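Grestancombe block puzzle notes

README

What the folder holds: notes on one interlocking puzzle, sold to us as something a patient adult can finish in 30 minutes. I doubt that figure. It came with no account of who was timed, or whether they had seen the solution first.

Parts we refer to by color: yellow base, green bar, blue bar, purple cross, red piece. The maker's sheet uses letters, and two of the letters are swapped between pages, so ignore it.
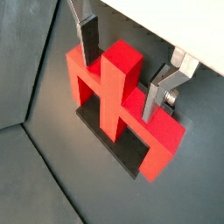 Red piece over the black plate.

The red piece causes most of the arguments. Some of us write "H", others "comb", depending on which side they looked at. Search the notes for both words. Field "orientation" was filled in by hand and I would not build anything on it.

Order of assembly is recorded as base, then bars, then cross.
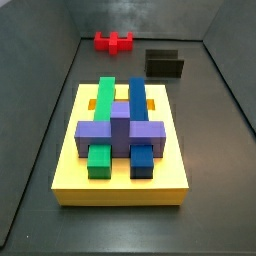
Whether that order is the only one that works is an open question. The sheet claims it is. Nele Buschmann's notes disagree, and hers at least show the steps. The "difficulty" column (93 for this puzzle) comes from the Julirow scale, which has no published method. Treat it as decoration.

Known problems: version 2 of the notes renamed "beam" to "cross" but missed the comments. Fit is described as "snug" throughout, with no measurement behind it.
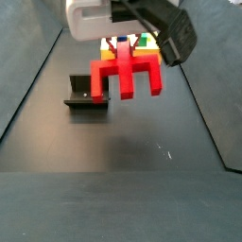 Reto Ortner objects that "snug" is good enough for a toy, and that anyone who wants tolerances should buy calipers and send in numbers. Fine. Send them, with the name of the part and which face was measured.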